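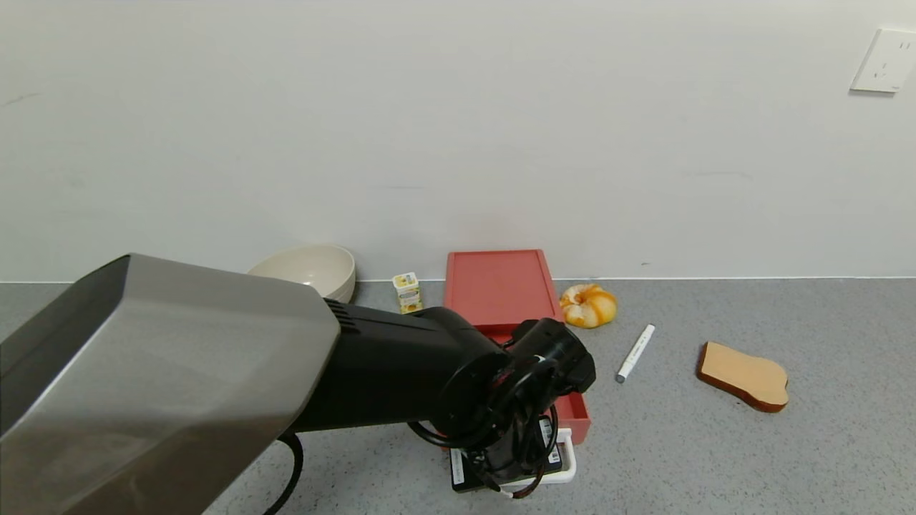 The Grivell Letter > Around the House > Counter Space

March
By the Household Desk

Do trays really tidy a counter?

The advice comes back every spring, usually in the same week as the seed catalogs. Put a tray under it. Whatever is cluttering up your kitchen counter, set it on a tray and the mess becomes a "station." Toft has a whole page on this in its new leaflet, and Teltar will sell you a set of 3 nesting ones for 40 dollars, which seems like a lot to pay for something with a flat bottom and a rim.

I tried it for most of the month and I have doubts.

A tray takes up room. My counter is 220 centimeters from the stove to the wall, and after the sink has had its share there isn't much left to be clever with. A white plastic tray with a raised rim holds a bit less than the space it covers, so you lose a strip all the way round. Put a long red one next to it and you have lost two strips, plus the gap between them where the crumbs go. On a speckled gray counter you won't see those crumbs until you lean on them.

Then there is the question of what goes on the tray. The leaflets always show oil, salt and a nice pepper mill. Mine filled up with a charger, some rubber bands and a black box that I believe belongs to the old phone. None of that is kitchen stuff. It used to annoy me enough that I would put it away. Once it had a tray it looked as if it lived there, and it stayed for three weeks.

Cartons are the other trouble. Small drink cartons never make it onto the tray at all. They get pushed back against the wall, where they stand until somebody wants one or the date runs out.

I'll give the idea one thing: wiping down is quicker. Lift, wipe, put back. If you have a leaky bottle of anything, a rim is worth having, and I have kept one tray for the dish soap and the oil. The Prarum people claim in their flyer that a household saves 1,010 minutes a year this way. I would like to know who held the stopwatch, and whether they counted washing the trays.

The red one now lives under the potted basil. The black box is in a drawer and I still don't know what it does. If you have had better luck with trays, write in, but please measure your counter first.

14 comments | 6 shares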